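Fetell Music Box Motion Trigger, reviewed after a winter of old dolls and creaky hallways

I buy old things with bad reputations. Mourning brooches, a rocking horse from an estate sale that the family wanted gone by lunchtime, a doll with a letter pinned to her dress asking the next owner to please keep her away from mirrors. I'm a believer on some nights and a skeptic on most mornings, and either way I love an evening with the lights off and a few gadgets on the floor.

So when Cirkuteo started carrying the Fetell music box, I ordered one that same Monday. I've had it going ever since, through most of the winter, and I'm completely smitten with it. I do have complaints (one of them fairly big) but let me get the happy part out first.

If you haven't used one of these before, it's a small box with a motion sensor in the front. You set it down facing a doorway or a chair or whatever you think is worth watching, and if something passes in front of it, it plays a tinkly little tune until the something goes away. That's it! There are fancier gadgets, and I own several, but nothing else I've tried makes a room full of adults go silent so fast.

What you get

The box, a braided charging cable, a drawstring bag, a folded sheet of instructions and a spare foot, in case one falls off. (One did, in the first week. Thank you, Fetell.)

The body is dark stained wood with a brass-colored plate around the sensor. It feels good in the hand, heavier than I expected, and it closes with a proper little latch. My last music box was a plastic thing dressed up to look Victorian and it fooled exactly zero of my guests. With this one, people pick it up and turn it over and ask where I found it.

There are nine tunes. Two of them are wonderful, a slow waltz and a lullaby I can't place that stays in my head for days. Five or so are fine. The other two sound like an ice cream truck, and the box insists on starting with one of those every time you turn it on, so you have to press the selector before anyone hears it and starts giggling.
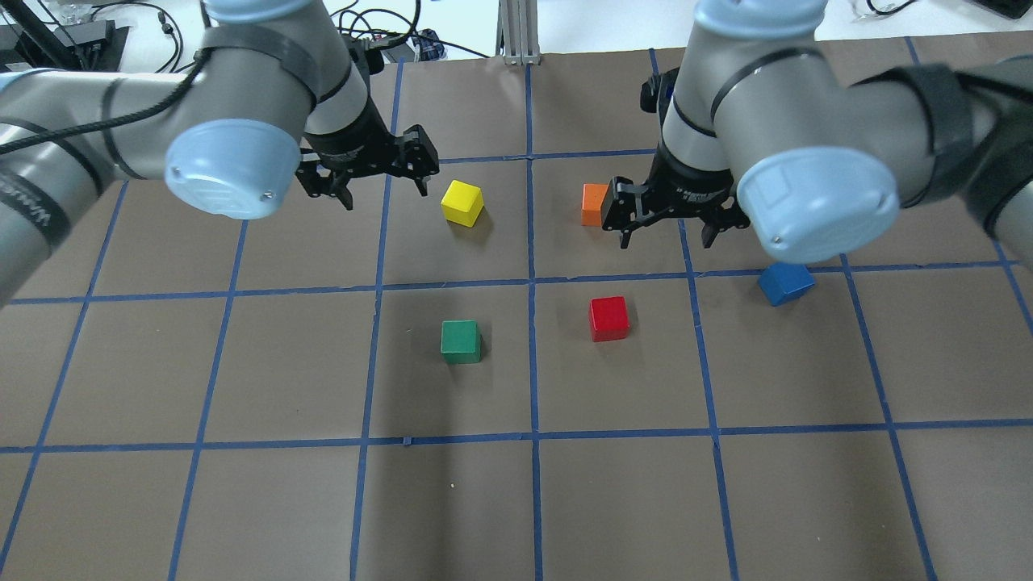

Setting it up

Flip the switch, walk away, wait for the light to stop blinking. The instructions give you half a minute to get clear, which is plenty unless you've put it at the far end of a crawl space, and I have.

Sensitivity is a dial on the underside with three positions. On low it will catch a person walking by and not much else. Middle is where I leave it. On high it will pick up a curtain moving over a heating vent, a cat, the cat's tail, and once my own sleeve while I was putting it down. I know some people want the highest setting for that exact reason, because more music means a more exciting night. I'd say start in the middle and be patient. When it does go off at two in the morning after hours of nothing, you'll feel it in your scalp.

Please do a control run first. Leave it in the room for an hour with the door closed and no haunted anything nearby, and write down every time it plays. I skipped this for years with my old equipment and I cringe at how many warm pipes I must have greeted by name. My dining room set it off four times in its control hour, all from headlights on the side street. I drew the drapes and it went quiet.

How it does on a real night

The best test I gave it was a weekend at the Lindqvist, an old inn up by the lake that rents its third floor to groups like ours in the off season. The hallway up there has a reputation. We put the Fetell at the end facing the linen closet, set the doll in a chair beside it and sat on the floor with our backs against the wall.

It played once, just after one o'clock. The lullaby, of course. It ran for a few seconds, stopped, and started again, and by then I had hold of somebody's arm and she had hold of mine. I'm not going to tell you what it was. The inn is drafty, the floor is uneven and there were six of us breathing up there. I've gone over my notes plenty and I still can't match it to anything we did, and I also can't rule out that one of us shifted a foot. I put it down as "unexplained, weak" and I've told the story at every dinner since.

What impressed me more was all the hours when it kept still. An older building throws a lot of junk at a sensor, and my previous box would have been chirping all night. This one let us sit in the quiet, and the quiet is where the fun is. 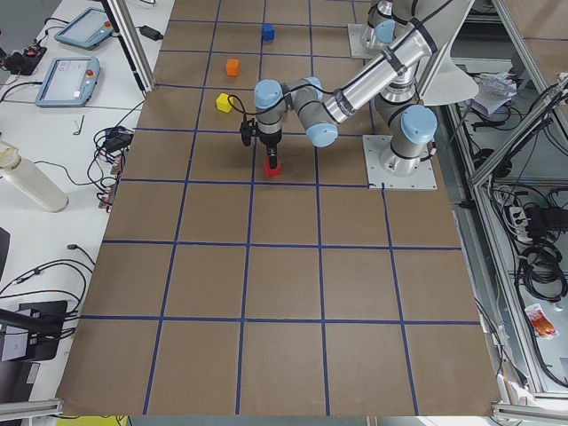

Battery life is the other thing I was curious about, and it's very good. The listing says 28 hours of standby. Mine did a full night at the inn, another the evening after and most of a Sunday before it started to fade, with the tunes slowing down a bit near the end. (A dying music box is scarier than anything else in this review. I'd have paid extra for that.) Charging takes an evening. You can't use it while it's plugged in, so top it up the day before.

The things that bug me

The volume. There's one level and it is loud. In a big hallway that's perfect. In a bedroom it's like having a parade come through, and if you're also running an audio recorder the tune tramples everything else on the track. I ended up covering the speaker slots with a blob of Prostik mounting putty, the gray kind for hanging posters, and that takes it down to something eerie and far away. It peels off clean. But a volume wheel would have been so easy to include.

Then there's the log. The box counts its own triggers and shows you the total on a tiny screen inside the lid, and I was thrilled about this until I worked out that it never resets. You can't zero it for a new session. Mine says 1092 right now, and most of that is the cat. You have to note the number when you begin and do the subtraction at the end, by flashlight, with cold fingers. No times are stored either, so you still need a notebook or a camera pointed at it if you care when things happened.

And the bag is useless. It's thin and the drawstring came out. I carry mine in a lunch cooler with a dish towel around it.

Who should get one

If you collect this sort of stuff from online auctions and you've got a shelf of items with stories attached, I think you'd have a great time with it. Set it in front of the shelf overnight. Best case, you have a story of your own to pass along with the piece. Worst case, you've had a nice waltz when you got up for a glass of water.

I'd be more careful if you're a seller. I've seen a few listings lately where the "evidence" is a video of a music box going off beside a doll, with no control run and what looks to me like a fan going somewhere out of view. As a buyer I'd ask for the whole hour of footage. It's a motion sensor. It will happily play for a moth.

For parties it's fantastic. I brought it to a birthday in January, tucked it on a bookcase next to the coats and didn't mention it to anyone. The first guest to leave came straight back into the kitchen without her jacket and asked whether we could all go get it together.

Cirkuteo was quick with shipping, by the way, and when I wrote in about the counter they answered the next morning and said they'd pass it on to Fetell. If a version with a reset button and a volume wheel comes out I'll buy it too, and this one can go live permanently with the rocking horse.

Four and a half stars. The half is the ice cream truck.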